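Wildfire & Flood Ready — Community Help
Home > Wildfire > Alerts and evacuation

How do you actually find out about a fire when the mobile signal goes?

Posted by Mavis Escobedo, 9 November 2022

Hello all! We moved to the hill side of Brilenport in May and I've been getting properly stuck into fire planning, which my family find hilarious. We've cleared the gutters, cut the long grass back and packed bags for all of us (the dog has one too). What I can't work out is the warning part. Our mobile signal is poor on a good day and I'm told the mast went off during the last brush fire up the canyon. We're signed up for the county texts, but what do people up here rely on when the texts don't come? And how do you decide when to leave? There are 188 houses on our road and one way down, so I'd love to hear from anyone who has done it for real. 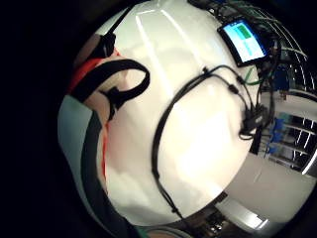 3 min read · 2 replies

Dorian Gaillard

Great question, and well done for asking before the dry season! I've been through two evacuations on the ridge and the thing I'd put first is a battery radio. Ours lives on the kitchen windowsill with the local station already tuned in, and we change the batteries when the clocks change. During the second fire our phones were useless from teatime onwards but the radio carried the road closures all evening, zone by zone.

Second, get a phone tree going. Ours covers the top end of the road and uses landlines where people still have them. Do check whether yours works in a power cut, as many go through the broadband box now and will die with it. We ring the next house down, and if there's no reply somebody drives past and leans on the horn. Very low-tech and I love it.

On when to leave: go at the warning, don't wait for the order. With one road out you want to be down it before the fire engines are trying to come up. The first time we waited and sat in a queue for ages with smoke across the bonnet, and the second time we left early and were eating chips in town while the others were still loading their cars. If it comes to nothing you've had an evening out!

Do find out your zone number too and write it on the fridge. The announcements go by zone and hardly ever by street name — I had to dig through a drawer for mine, in the dark.

One more: put your car in the drive facing out. And learn how to open an electric garage door by hand. It's usually a red cord, and you'll want to have tried it once in daylight.

Jhosep Mamani

Radio, yes. Also water, we keep a 300 gallon tank but don't stay behind to use it, leave that to the crews. My neighbour goes by whether he can smell smoke, and I wouldn't, the wind can be taking it the other way. Ask at the fire station, they were really friendly when I went in and gave me a zone map.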